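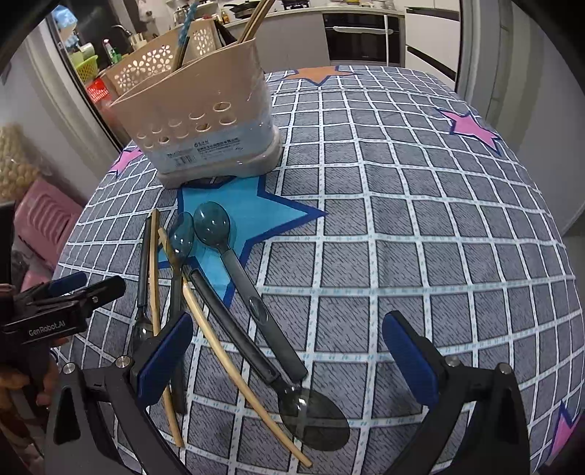 Spoons, a ladle and wooden chopsticks on the table, with the cutlery caddy behind them.

Goltar brings automated cutlery sorting to its staff canteen kitchens

Gemholm, December - Catering company Goltar announced today that it will introduce automated sorting of spoons, ladles and chopsticks in the 11 canteens it runs in and near Gemholm. The work is done together with the automation firm Ploto, and the first station has been in daily use in the kitchen of the Amini canteen since the spring.

The Amini canteen serves lunch to workers of three neighbouring companies. After each lunch all cutlery goes through the dishwasher, and then it must be sorted by kind, checked and put back in its holders before the next shift. Until this year all of this was done by hand, standing, at the end of the day when people are most tired. In a survey which Goltar made among its kitchen employees, sorting was named as the least liked task, before floor cleaning and before early deliveries.

The new station takes over the repeated part of this work. It picks up one piece at a time, recognises what kind it is and places it in the right holder. Pieces which the station does not recognise are left on a side tray, and an employee decides what to do with them. The employee also checks every holder before it goes back to the dining room. This last check stays with a person and Goltar has no plan to change it.

"We did not want to buy a machine and then ask our people to adapt to it," said Zübeyde Karaca, Head of Kitchen Operations at Goltar. "We asked the kitchen teams first which work they would like to give away. The answer was very clear. They wanted to keep the cooking and the contact with the guests, and they wanted to give away the sorting."

Long and thin pieces were the most difficult part of the preparation. Chopsticks roll, they lie across other pieces, and they are easily caught under the handle of a serving spoon. Spoons with a see-through bowl are also hard for a machine, as the table can be seen through them. For this reason Ploto trained the system with ordinary household pieces on ordinary tables, including tables with a patterned cloth, and not only with steel cutlery on a plain surface. Kitchen employees took part in this preparation during their paid hours and showed how they pick up each kind of piece.

Goltar employs 172 people in its kitchens. No position will be cut because of the new stations, and this is written in the agreement which the company signed with the employee representatives before the work started. The time which becomes free is used in two ways. One part goes to food preparation, where the teams have asked for more hands for a long time. The other part goes to shorter evening shifts with the same pay. At the Amini canteen the evening shift now ends 20 minutes earlier than before.

There are also changes which needed some patience. In the first weeks the station stopped often, and the team had to finish the sorting by hand and wait for a technician. Some employees found the sound of the machine disturbing, so it was moved away from the place where they take their break. Every kitchen now has two employees who are trained to restart the station and to clean its gripping parts, and they receive a monthly supplement for this duty.

"In the beginning I was looking at it all the time, now I only go there when the side tray is full," said Karaca, who worked several evening shifts at the Amini canteen during the introduction. "The most useful suggestions came from the people who did the sorting before. They know that a ladle must be taken by the handle, close to the bowl, or it turns in your hand."

According to Goltar's own records, the station now places 97 per cent of the pieces without help. The rest are mostly chopsticks which lie very close together, and larger serving pieces. Ploto is working on an update for both.

The next two kitchens will receive their stations early next year, and the others will follow one after another. Before each start there is an introduction for the whole team, held on a Tuesday afternoon between lunch and the evening shift. Employees can send questions beforehand to their kitchen manager or to the employee representatives.

About Goltar
Goltar runs staff canteens and school kitchens in the Gemholm area. The company cooks fresh every day and trains its own kitchen apprentices.

About Ploto
Ploto develops automation for small and medium kitchens and laundries.

Press contact
Goltar, Communications Office, Gemholm
Interviews with Zübeyde Karaca and visits to the Amini canteen can be arranged on request.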